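The shelf by the door gets everything. Keys, mail, hand cream, the book you swore you'd finish by November. Zorica Karagiannis has spent years going into other people's small apartments and she starts there every time, before the closets, before the kitchen.

"Give me the one shelf," she says. "I'll tell you how the rest goes."

Her method, if it's a method: everything off. Wipe. Then 90 minutes, timer on, and only what you touched this week goes back up. She's strict about the timer. Less strict about the rest – she let Dinesh Sandhu keep a broken radio because he looked so sad.

Sandhu rents 40 square meters over a bakery and had no bathroom storage at all. His towels lived on a chair. Now there's a slatted Zumwood unit, bought secondhand for 60 dollars, and the chair is a chair again. He sits in it. Big change, he says.

What people get wrong is thinking a shelf has to be *about* something. Books here, bathroom there, tea in the kitchen. In one room that falls apart by Tuesday. Mix it. Soft thing at one end, upright things at the other, bottles toward the back where an elbow won't find them.

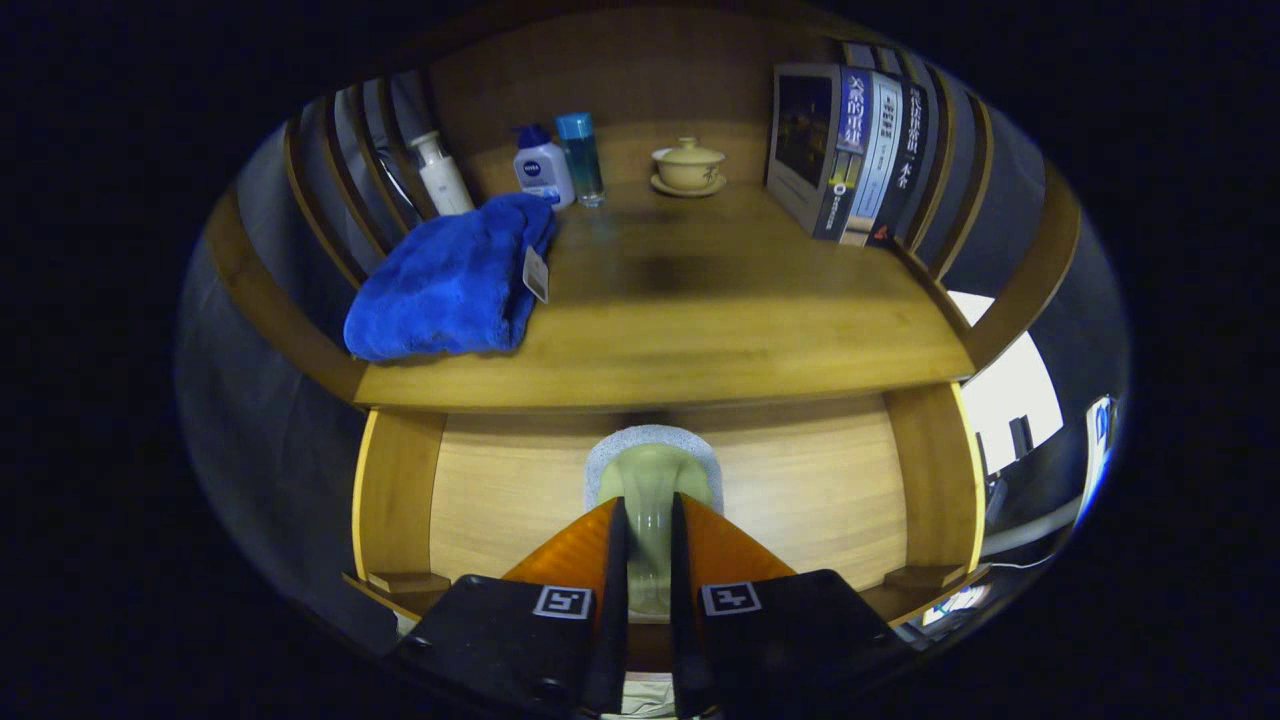
**SMALL SPACES / One Shelf, Mixed Use**

Light wood, honey colored, and the top is doing several jobs at once. Folded blue towel on the left. Nivea and a tall white pump bottle near it, then a lidded tea cup on its saucer, then four books standing up at the far end. The cup sits well back, good place for it. Glass goes down in the open compartment below.

Books are the cheapest bookend going, Karagiannis says, as long as you keep them few. Four is plenty. More than that and they want a bookcase, and so will you.

Suqin Fu, who teaches evenings and drinks tea at all hours, keeps a gaiwan out for the same reason other people leave the coffee maker out. "If I put it away I make tea in a mug and then I'm annoyed." Fair enough. She keeps it on the saucer so it can be carried off in one go when she wipes down.

On towels: fold in thirds, then in half, fold facing out. A plush one will sag over the front edge whatever you do. Let it, or go thinner. Huệ Trịnh switched to waffle weave and says she got half a shelf back, wich seems generous, but her shelf does look good.

Pump bottles – keep to two. Decant if you must. Lids on everything, and a damp cloth over the wood once a week, along the grain.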